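The captain wants out, again

1 March 2023

Every club has a summer saga. Ours plays in the fourth tier of a Sunday competition, and we still managed to have one.

Mortimer Marchetti has scored 46 goals for Brondora over 5 seasons, most of them with his shin. In November he told the group chat he had "an understanding" with the club that he could leave for Stumarden if they came in with a decent offer. The decent offer, as far as I can gather, was a lift to away games and a locker that shuts.

Our coach, Dzintra Lapiņa, says there was no understanding. She remembers a conversation beside the barbecue, during which Mortimer talked and she turned onions. He took the lack of a reply as a yes. I have bought a car on weaker grounds than that, so I have some sympathy.

What followed was a sulk of professional quality. He missed two training sessions with a calf strain and was seen at the beach, jogging. He changed his profile photo to one in a plain grey shirt. Xuân Cù, who plays behind him and does all his running, offered to drive him to Stumarden personally and leave the engine on.

Then Stumarden signed Maxence Courtois instead. Maxence is 40 and has a knee that clicks in cold weather, but he also has a van, and he had already paid his rego. Mortimer came back the next week and said his heart had always been in Brondora colours. He was given the bib nobody washes and played the second half at left back.

I don't blame him for wanting to go. Our home ground slopes, the change room light works on a timer, and we have not beaten Rimkutė in my lifetime as a supporter. But a handshake deal needs a second hand in it, and Dzintra's were holding tongs.

First game is away to Veritz, who finished above us on goal difference and have never let it drop. Mortimer is down to start on the bench. He says his calf feels tight.

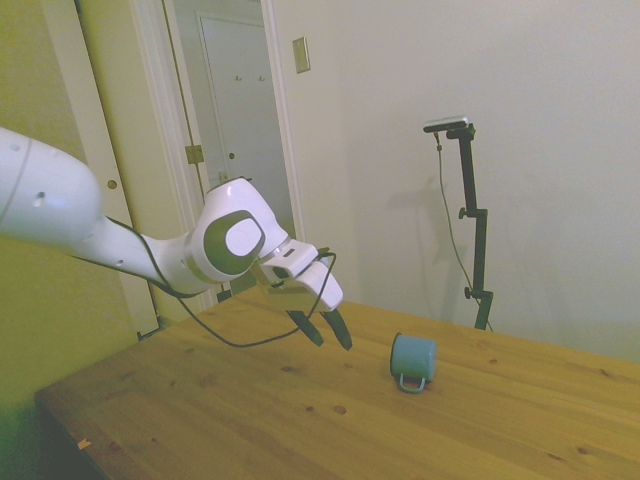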